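Ranemberg Hatwood Drive Carrier, Blue

Home / Storage hardware / Carriers and caddies / Hatwood series

Item 394-B
Sold singly or in boxes of 12
In stock, ships from our Carrillo warehouse

The Hatwood is a plastic drive carrier with its own adapter board. It holds one 2.5-inch drive and slides into any bay of the Hatwood shelf. The frame is molded in bright blue so that it is easy to tell apart from the older carriers, which many customers still have in service and which do not fit the same bays.

The board is fixed to the frame and stays with it. When a drive is replaced, the board and the connector stay where they are and only the drive comes out. No tools are needed for the drive. The board is held by two screws on the underside and should be left alone unless you are fitting a replacement board (item 121).

What is in the bag

One carrier with the adapter board fitted
One dust strip for the edge contacts
Four drive screws, for drives too thin to sit tight on the side pegs
One blank label

Specifications

Drive size: 2.5 inch, 7 mm or 9.5 mm high
Frame: blue plastic
Contacts: gold-plated
Weight without drive: 121 g
Operating temperature: 5 to 50 C
Rated insertions: 200 at the shelf connector
Warranty: three years, frame and board

The insertion rating is for the shelf side. If you run a test bench and swap carriers all day, order the bench shelf, where the connector strip can be replaced from the front. In a storage room the rating is unlikely to matter.

Fitting a drive

Lay the carrier on a clean surface with the board facing up. Spread the two side rails slightly, set the drive between them and let the pegs drop into the screw holes on the sides of the drive. Slide the drive toward the connector until it stops. Pull off the dust strip last, when the carrier is about to go into the shelf.

Hold the carrier by the frame. Keep fingers and tools off the contacts, and don't stack carriers without their dust strips on.

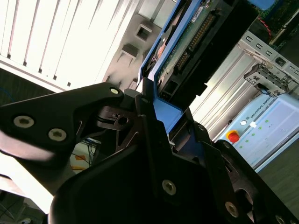
To insert, line the carrier up with the bay guides and push with even pressure until the latch clicks. If it stops short, take it out and look at the guides before trying again. A carrier that goes in crooked can bend the first few contacts in the shelf connector, and that repair is not covered. To remove, press the latch, wait for the activity light on the shelf to go out, and pull straight back.

Compatibility

Works with:
Hatwood shelf, 8 bay and 16 bay
Hatwood bench shelf
Sundcombe open rack, with the 212 bay kit

Does not work with:
First-series Hatwood shelves (gray latch)
Any 3.5-inch bay, with or without a sleeve

The Sundcombe rack needs the bay kit because its rails are set wider than ours. The kit is two guide strips and a bag of clips, and it takes roughly 20 minutes to put in. Measure your rails first — there are two rail depths in use and the kit comes in both.

Changes to the current version

Carriers made from September on have a stiffer rail on the connector side. Leopoldo Ayala in our workshop redrew the part after several customers sent back frames with a hairline crack at the same corner. Old and new frames can be mixed in one shelf. If you have a cracked frame from the earlier run, send it in and we will replace it. Leave the board on.

The label area has also moved to the latch end, where it can be read with the carrier in place.

Customer notes

"We filled two shelves with these in the spring. The blue is loud but I can find a carrier on a crowded bench. Latch is stiff for the first week." — Kanako Kaneko

"Good carrier. Four stars because the spare drive screws come loose in the bag and I lost two before I had opened the second one." — Gaëtan Baudry

"Does the 9.5 mm drive need the side screws?" — Henok Nigatu
Reply from Ranemberg: No, the pegs hold it. The screws are only for 7 mm drives, and only if you feel play.

Spare parts

121 Replacement adapter board
200 Dust strips, bag of 25
212 Bay kit for Sundcombe rack, state rail depth
Latch springs are sent free on request

Ordering

Orders placed before 2 p.m. leave the same day. Boxes of 12 are packed in trays and can be returned only with the trays. Single carriers come in an antistatic bag, which is worth keeping if you store drives off the shelf.

For quantities above ten boxes, write to Desta Jemal at the order desk and say which shelf you are filling. Lead time on large orders is two to three weeks, a little longer if you want printed labels.

Related items: Hatwood shelf 8 bay, Hatwood shelf 16 bay, blank bay cover, carrier storage tray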